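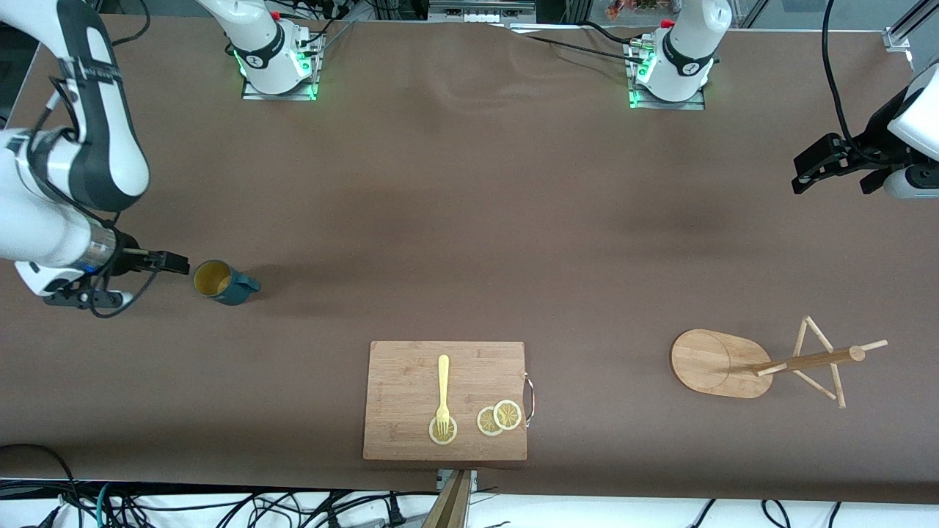
Figure 1. Two-arm table station with mug, mug tree, cutting board, fork and lemon slices. Overhead side of the workspace, both grippers over the table.

Unit 4: Rules for a shared two-arm workspace
Course notes, Robot Practice for Technicians
Prepared by Lakmal Hettiarachchi

What you should read before the session

Please read the Zukgate lab sheet, pages on power and stop buttons, before you come. In this unit I suppose that you know how to start the arms and how to bring them to the rest position. We will speak about rules: which ones come from published standards, which ones are only the habit of our house, and how to write a rule so that the next person can follow it.

4.1 Three kinds of rules

Students often put all rules in one bag. It is better to keep them apart.

Legal rules are made by the state. They depend on the country where the machine is used, and you can't change them by agreement with your supervisor.

Standards are written by technical bodies. For industrial robots the best known is ISO 10218, which has one part for the robot itself and one part for the complete application with robot, tool and surroundings. For work where a person and a robot share a space there is also the technical specification ISO/TS 15066. Always check which edition your company uses. An old printed copy on the shelf is a common source of mistakes.

House rules are the third kind. They are written by the people who run the station. They may be stricter than the standard, never weaker.

In your reports, write behind each rule which kind it is. I take off points when a house rule is presented as "the ISO says".

4.2 The tool and the part belong to the risk

A robot arm can be sold with very good safety functions, and still the station can be unsafe. The risk assessment must include the gripper, the object in the gripper, the table and everything fixed on it. An arm that moves a soft sponge and the same arm that moves a kitchen knife are two different cases, also when the program is the same.

For the table in Figure 1 the objects are mild: a mug, a plastic fork, pieces of fruit. But consider where a finger of a person could be caught. Between the gripper fingers is the first answer of every student. Also think of between the fingers and the mug tree, and between the forearm and the tabletop. The second group is missed very often, and in Exercise 2 I will look for it.

Two arms bring one more case. Each arm alone may keep a safe distance from fixed things, but the other arm is not a fixed thing. Your assessment needs a line for arm against arm, for the full area where both can reach.

4.3 Marking the zones

At the Stoltunska training hall we divide each table into zones on paper before any program is written. The same method is used in this course.

Right zone: only the right arm may enter.
Left zone: only the left arm may enter.
Common zone: either arm may enter, one at a time.
Hand zone: the strip where a person puts objects down and takes them away.

Right and left are always those of the robot. If you stand on the other side of the table, or look at a picture taken from there, they can be exchanged. In Figure 1 the right arm comes from the left side. Write "robot right" and "robot left" in full. The abbreviations R and L alone are not accepted in the station log.

4.4 Cables

Cables are the most boring part of this unit and they cause most of the entries in our log. Observe the following (all are house rules):

a) A cable that moves with the wrist must have enough slack for the largest rotation in the program. Test this at slow speed, by eye, with one hand at the stop button.
b) The slack must not be so large that the loop can catch an object. Look again at the thin cable under the right wrist in the figure, and discuss with your neighbor what it could touch when the arm goes lower over the table.
c) Cables that don't move are fixed outside the reach of both arms.
d) Each plug gets a label at both ends.
e) Don't repair a cable with tape. Report it and take the station out of use.

4.5 Setting out the objects

The result of a trial depends on the starting positions, so the layout must be possible to repeat. Use the Liyanage layout sheet. For each object write the distance from the front edge of the table and from the robot right edge, both in millimeters. For a mug, also write the direction of the handle. For a fork, write the direction of the tines.

A filled line looks like this:
Mug, upright, front 395, side 771, handle toward robot left.

Objects which lie on another object are written with the carrier first: board, then slice, then fork. When two slices overlap, say which one is on top. It seems too much detail, but the camera program may find one shape where you have put two.

Food is allowed on the table under these conditions: it is put on a board or plate, it is replaced at the start of each session, and nobody eats it afterwards. The gripper fingers are wiped after every block of 20 trials.

4.6 Before a person reaches in

The lights on a robot base show a state of the machine. What a color means is defined by the manufacturer, and it isn't the same from one make to the next. Learn it from the manual of your own arm. Green must never be read as "I may put my hand in".

The order for reaching in:
1. Say "stopping" loudly.
2. Pause the program for both arms.
3. Press the protective stop.
4. Wait for "stopped" from the second person.
5. Reach in, from the hand zone only.
6. Step back, say "clear", and release.

If you are alone in the room, the arms stay off. There is no exception to this for short tests.

4.7 Exercises

Exercise 1. Draw the table of Figure 1 from above and mark the four zones. State where you had to guess.

Exercise 2. Write a risk list for moving the mug to the mug tree. Include arm against arm.

Exercise 3. The Delon checklist contains 56 points. Choose the ones that apply to a table station and mark each as law, standard or house rule.

Hand in on paper or by mail before Sunday, 6 p.m. Exercise 3 can be done in pairs, with both names on the first page.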